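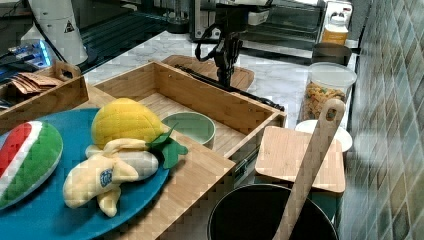 Cleaning Plush and Wooden Play Food

Ashworth Family Center, Guidance for Playroom Staff
Prepared by Pauline Bramwell. Revised 19/07/2018

These instructions apply to all soft and wooden play items held in the Ashworth and Tundby playrooms. Items on loan to families are cleaned on return, before they are placed back on the shelf.

Before You Begin

Read the sewn-in label on each soft item. Where the label is missing, treat the item as surface wash only. Set aside anything with an open seam or a loose felt part and pass it to Elsie Birkett for mending.

Soft Items

1. Shake out crumbs and brush the seams with a dry, soft brush.
2. Place machine-washable items in a mesh bag and close it fully.
3. Wash on the gentle cycle with a small amount of mild detergent. Do not use fabric softener.
4. Press in a clean towel, reshape by hand, and air dry for at least 26 hours.
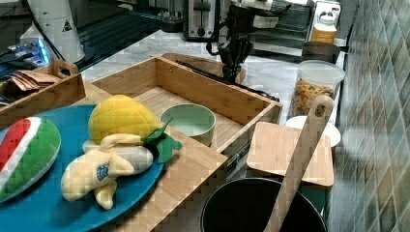 Items marked surface wash only should be wiped with a damp cloth and blotted. Do not soak them, as the filling dries slowly and may develop an odor.

Wooden Items

1. Wipe with a cloth wrung out in warm, soapy water.
2. Wipe again with plain water and dry at once with a towel.
3. Stand trays and boards on edge until fully dry.
4. Apply food-grade mineral oil each January and wipe off the excess after 60 minutes. 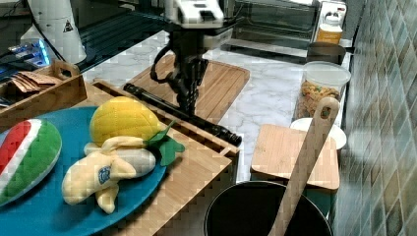 Plush fruit on a teal plate, with wooden pieces alongside.

Record Keeping

Enter the date and your initials on the cleaning sheet. Completed sheets are kept in the playroom office for two years.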